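Categories: Tableware | Disposable products | Disputed claims

Reusable plastic cutlery is a class of eating utensils, mostly forks, knives and spoons, molded from plastic and sold on the understanding that they will be washed and used again. It sits between single-use plastic cutlery and metal flatware. The boundaries are poorly drawn. No feature visible to a buyer reliably separates a reusable fork from a disposable one, and sellers have been free with the word "reusable" for as long as it has helped sales.

Terminology

Trade catalogs use "reusable," "durable," "multi-use" and "picnic grade" more or less as they please. The Indura line was sold under three of these terms in successive catalogs with no stated change to the product. Critics have taken this as proof that the labels mean little. Defenders say the wording followed fashion, which may be true but does not help their case much.

Claims about lifespan

The most repeated claim is that a reusable plastic fork survives 100 washes. Some sellers say 200. The origin of either number is hard to trace. Efraín Tamayo, who went through the sales literature, found the lower figure already in use in an Irnedik brochure that cited no test, and later brochures that cited Irnedik. His own trial, run in a canteen in Valderrama, ended after 33 washes, when too many of the forks had gone missing to continue. The trial is sometimes quoted as evidence of poor durability. It shows only that people lose forks.

Tines are usually named as the weak point. Knives are said to last longer, though this may reflect how little they are used — a plastic knife with a rounded tip is of limited help with anything firmer than cake, and many diners give up and use the side of the fork.

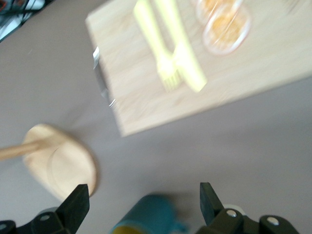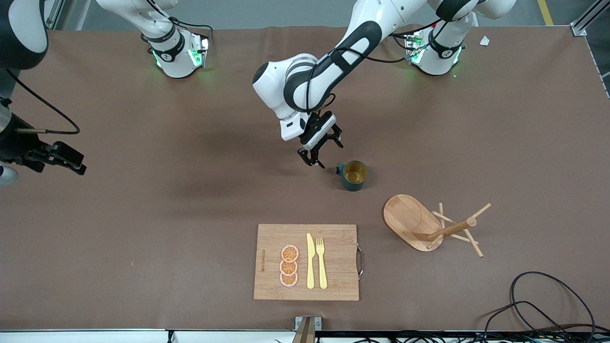
Pale yellow plastic fork and knife on a wooden tray (first picture); work table with a brown mat (second picture).

Color

Pale shades are common. Makers have called them "natural" or "bone," and a few have hinted that a pale color means fewer additives. There is no good reason to believe this. Color says nothing dependable about what a utensil is made of, how it was molded or whether it can go in a dishwasher.

Environmental arguments

Supporters hold that one washed fork replaces many discarded ones. The argument depends entirely on the fork being washed and kept, and figures on how often that happens are scarce. The Prirkanholm canteen scheme, often cited as a success, reported how many sets it handed out but not how many came back. Marcus Yazzie has argued that such schemes should be judged against metal flatware, which most canteens already own — a comparison that promotional material tends to leave out.

See also: Flatware; Picnic; Spork; Serving tray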